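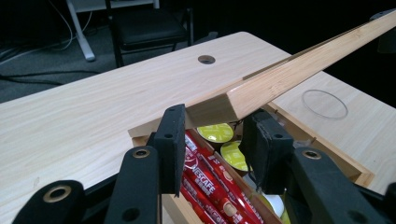
Loose divider in a wooden tea box – glue it or leave it?

Posted by Iida Kiiskinen in Kitchen & Storage

I have a square wooden tea box with a glass lid and I'm trying to decide what to do about the dividers. They are plain pale wood slats that sit in the box with no glue. One of them has shrunk a little, or the box has grown, and it leans over whenever that side isn't full. Then the flat packets slide underneath and I have to fish them out with a butter knife.

I bought it in November from a Parberg shop that has closed, so I can't get a replacement slat. The box was 30 dollars and I'd like to keep it going.

My other problem is what goes where. I keep red coffee sticks on one side, dark wrapped packets on the other and round yellow-green capsules in the middle, and I'd like to add dried lemon or lime slices. Is it fine to have the fruit in with the packets, or will everything end up tasting of citrus?
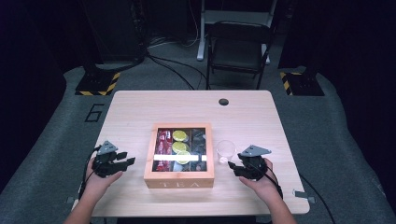
The box with all three columns filled and the lid down.

Kane Cartwright

Don't glue it. If you ever want wider spaces you will be stuck with the layout, and dried glue is hard to clean out of a corner.

What I did with mine was shim the end of the slat. Cut a strip of thin card the same height as the slat, fold it over the cut end and push the whole thing back in. If it still leans, use two layers. Trim the card with a knife so it doesn't show over the top. Mine has held for 2 years and the box gets opened every morning.

Check the end of the slat first. If it's rough, give it a few light strokes with fine sandpaper, but only enough to take off the splinters. You can't afford to lose any length.

For the packets, stand them upright and fill the column fairly tight. A full column holds the divider up by itself.

Aisyah Hartono

Agree with Kane about the glue. I'd use a sliver of wood veneer instead of card, as card goes soft in a damp kitchen.

On the fruit: sealed packets will be fine next to it. Paper-wrapped bags or loose tea will pick up the smell, black tea less than green in my experience. The bigger risk is moisture. The slices have to be fully dry, so if they bend without snapping, put them back in a low oven with the door open a crack. I keep mine in a small jar and only put 5 in the box at a time.

Kaisu Mäkelä

just get a tin

Iida Kiiskinen

Thanks. I folded some card over the end and the divider stands up now. I'll look for veneer next time I'm in Atorville. The slices still bend, so they are going back in the oven tonight.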